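Volunteers sought: household cable and container storage study, Samcombe

Reference: Gonderine Domestic Storage Survey, stage 2
Issued: 27 May 2020

The Gonderine survey is recruiting adults in Samcombe and the surrounding parishes to keep a record of how small household goods are stored, retrieved and put back over a period of 14 days. Participation is from home. No visit to our office is required at any stage.
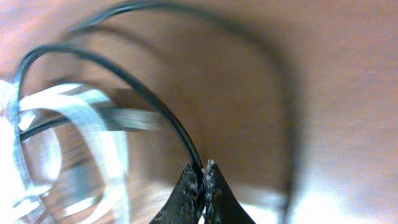
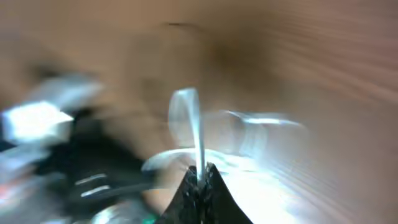

Stage 1 of the survey, completed in March, dealt with large items such as bedding, suitcases and cleaning equipment. Stage 2 deals with items small enough to be held in one hand. These are divided into flexible goods and rigid or semi-rigid goods. A thin black cable of the kind in the first picture is recorded as flexible, and the form asks whether it was coiled, folded, knotted or left as an open loop when it was taken out. A translucent plastic article, as in the second picture, goes under rigid or semi-rigid, and the form has a separate line for any loop, rim or handle. Items that fit neither group should be entered under "other" with a short note.

What participants do

Each participant chooses two storage places in the home. One must be a drawer. The other may be a cupboard, shelf, box or second drawer. Both are used as normal throughout the period, and we ask that they are not tidied specially before the start.

A paper log sheet is kept next to each storage place. Every time an item is taken out or put back, an entry is made giving the time, the item, the group it belongs to and whether anything else had to be moved to reach it. Most entries take less than a minute. Items which are looked for and not found are also entered. In stage 1 this column was often left blank, and the log sheet has been redrawn so that it now comes first.

On the first and last days a full list of the contents is made. Allow up to 50 minutes for each list. Loose screws, coins, batteries and similar may be entered by type with a total.

Who can take part

Applicants must be aged 18 or over and must have lived at their present address for at least six months. Shared houses are eligible if everyone who uses the chosen storage places agrees to fill in the log. One application is accepted per address. People who took part in stage 1 may apply again but must choose different storage places.

We have 135 places. At least a third are reserved for homes with two rooms or fewer, a group which was under-represented in stage 1. If applications exceed the number of places, selection will be by lot within each size of home.

Payment

Participants who return both contents lists and a complete set of log sheets receive a shopping voucher for £50. Those who withdraw after the first week with their sheets up to date receive half that amount. Postage is prepaid in both directions. Applicants in receipt of benefits should check whether the voucher needs to be declared.

Materials supplied

The pack contains log sheets, two contents lists, a pencil, a ruler marked in millimetres, adhesive pads for fixing the sheets and a return envelope. Drawer dimensions should be taken on the inside faces. The contents list has room for 600 entries, and continuation sheets can be requested from Lalit Malhotra.

Use of information

Names and addresses are held separately from the log sheets and are destroyed once vouchers have been issued. Log sheets carry a participant number only. Medicines, documents and valuables need not be listed and may be covered by the single entry "private items". Results will be published as tables in the stage 2 report, a copy of which will be sent to participants who ask for one on the application form.

How to apply

Request an application form in writing from Aarti Shakya, Recruitment, Gonderine Survey Office, Samcombe. State the number of rooms in your home, the number of people living there and the two storage places you would expect to use. Forms are available in large print.

Questions about eligibility should be addressed to Aarti Shakya. Questions about the classification of items should be addressed to Brijesh Kushwaha at the same office. Please do not send log entries or lists of contents with your application.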